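Thread on the sound for Limis, the documentary I've been finishing since spring. A couple of people asked how we got the old tapes back into it. Long, and mostly logistics.

1/
The film uses interviews recorded for a radio series that never aired. The recordings were on quarter-inch tape and sat in a closet at Dvořáček, the lab that handled the original picture. We had 7 boxes. Some had labels.

2/
Branislav Tichý is the picture editor. He had cut the whole film against MP3 copies made years ago by someone at the station. They were fine for cutting. They were also running slightly fast, which we didn't know in the edit.

3/
The new transfers were done at Toltar at 96k, 24-bit, one pass per reel, no noise reduction. I asked for no noise reduction in writing. If you do it at the transfer you can't get it back out.

4/
First sync check: every interview drifted. By the end of the longest one, the clean transfer was 5 seconds behind the MP3. Same words, same pauses, different length.

5/
We spent two days blaming the new transfers. Toltar sent us the alignment tones from their machine and they were right on. The station's machine had been fast. So the speed everyone had gotten used to in the cut was the wrong one.

6/
Options at this point:
Speed up the good transfers to match the cut.
Time-stretch them to match and keep the pitch.
Leave them at the right speed and fix the cut.

7/
We tried the stretch first. On most voices you can't hear it. On the older woman in reel 4 you can, on the s sounds and on the breaths. Branislav heard it before I did.

8/
So he opened the cut again. We had 3915 dialogue edits in the timeline, counting all the little room tone patches. Most of them only needed a nudge. The ones under archive footage were harder, because the picture was timed to the voice.

9/
Tùng Thái mixed. He asked for three things before he would book a date: split tracks by speaker, the raw transfer on a muted track under every edited line, and a list of any spot where we still used the MP3. I now send all three to every mixer.

10/
There are 2 spots where we still use the MP3. The tape had a splice that let go on the machine, and a few words went with it. Tùng matched the tone by rolling off the clean sections a bit on each side. I know where they are and I still miss one of them.

11/
On hiss: we left a lot in. Tùng did one pass that pulled it down evenly and then stopped. When it comes and goes with the voice you notice it. When it stays put you quit hearing it after a minute.

12/
Storage. Everything went on two sets of drives from Wandex, one at my place and one with the producer. The tapes went back to Dvořáček with new boxes and new labels. Please label both the box and the reel. Half of our trouble identifying speakers came from reels put back in the wrong box.

13/
Paperwork I wish I had asked for on day one – the machine used, the speed, the tone levels, the date of each pass and who did it. Toltar had all of it. The station had a sticky note that said "ok."

14/
Cost question, since it came up in replies: the transfers were cheaper than the re-edit. If we had paid for them before picture cut, there would have been no re-edit. The money wasn't there at that point and I understand why. But if you're writing a budget this month, move that line up.
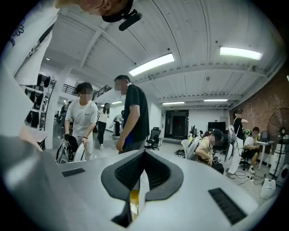

15/
Things I'd do the same way: flat transfers, one mixer from start to finish, and listening to every reel all the way through. There was an extra half interview at the tail of reel 6, after a long blank stretch. Four lines from it are in the film.

16/
Things I'd change: check the speed of any copy before the editor touches it. If there's mains hum on the tape, measure it. Ours should have been at 60 and it was above that. It takes ten minutes and I could have done it at home.

17/
The final mix was signed off on a Friday afternoon in August. Stereo and 5.1, plus a dialogue stem by itself for the archive. The surround version is mostly music and some street sound. The interviews stay in the center.

18/
Branislav may write up the picture side, including how he re-timed the archive sections. I'll add a link under this post if he does. Questions about the tape side are fine here. I'll get to them after work.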